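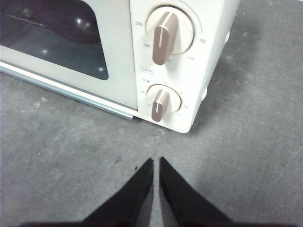

Two months into the new setup at Flukotness and I still get a little kick out of walking onto the test floor in the morning. I promised a few of you a proper post about what it's like to work next to robot arms all day, so I'm writing it over lunch with a sandwich in one hand. Excuse the crumbs.

If you're new: I work in the appliance test lab. We get toaster ovens, kettles, rice cookers, small countertop stuff, and we wear them out on purpose. A knob has to be turned thousands of times before anyone signs off on it. Doors get opened and closed. Timers get wound and left to run. For years the knob turning was us, and then it was a clumsy belt-driven rig we called Gruber, which did one knob on one model and had to be rebuilt every time the design people moved a dial half an inch. I spent most of one September on my knees under Gruber with a wrench.

Now we have 2 arms from Plavdale, each with a two-finger gripper and a small camera down at the wrist. You put the oven on the gray mat, you show the arm where the knobs are, and off it goes. Toaster ovens are my favorites to set up! The dials sit one above the other, temperature on top, and the knobs are those long raised bars that the fingers can really get hold of. Round smooth knobs are a pain by comparison. The arm has to squeeze harder and it slips, and then you get to find out how good your error messages are.

The thing I didn't expect was how much I'd be teaching. I figured somebody from Plavdale would program everything and we'd press a green button. But they came for a week, showed us the basics and left, and the people who know how a knob is supposed to feel are us. I know that a worn timer gets a gritty spot partway around. I know which doors want a little lift before they drop open. My coworker at the next bench can tell a bad thermostat by the click (I can't, I've tried). All of that had been sitting in our hands and ears for years, and suddenly it was worth writing down. We have a shared notebook called Nellar, named after the lab's old coffee maker, and it's up to 27 pages. Some of it is very scientific. Some of it says "do not trust the beige ones."

What changed day to day? My wrists, for a start. I used to go home with a brace on, and I haven't worn it since spring. The shift is quieter too, and I walk more, going from bench to bench checking on runs. Mornings are for setup and afternoons are mostly looking at force curves and opening up whatever failed overnight, which is the good part of this job and always was. Before, I'd get to maybe one teardown a week. Now I've usually got a screwdriver out by two o'clock.

It isn't all sunshine. We were nervous when the crates arrived, me included, and the first staff meeting was pretty tense. Management told us that no jobs would go and so far that's held, but the night shift was folded into days and not everyone wanted that. One person really liked nights and had built their whole family schedule around them. I think they should have been asked sooner. And the training time was squeezed in on top of regular work for the first month, so if your company is about to do this, please push for real hours on the calendar. We got 30 minutes a day in the end, after some grumbling, and it made a huge difference.

Also, small complaint, the mat. It picks up every smudge and speck, and the cameras look at it all day long, so wiping it down is now part of opening up. I've become a person with opinions about microfiber cloths.

A couple of you asked if it's creepy working beside them. Not to me. They're slow when we're near, there's a line on the floor, and after a while you tune them out the way you tune out a printer. I do catch myself saying "nice one" when an arm gets a stubborn dial on the first try.

Next up is doors. Getting hold of a slim handle and pulling it down along the right curve is much harder than twisting a knob, and our first attempts mostly dragged the oven across the bench. We're trying a grippier mat and a different approach angle this week. I'll post the force curves when we have some that aren't embarrassing. Back to my bench, there's a timer I want to take apart!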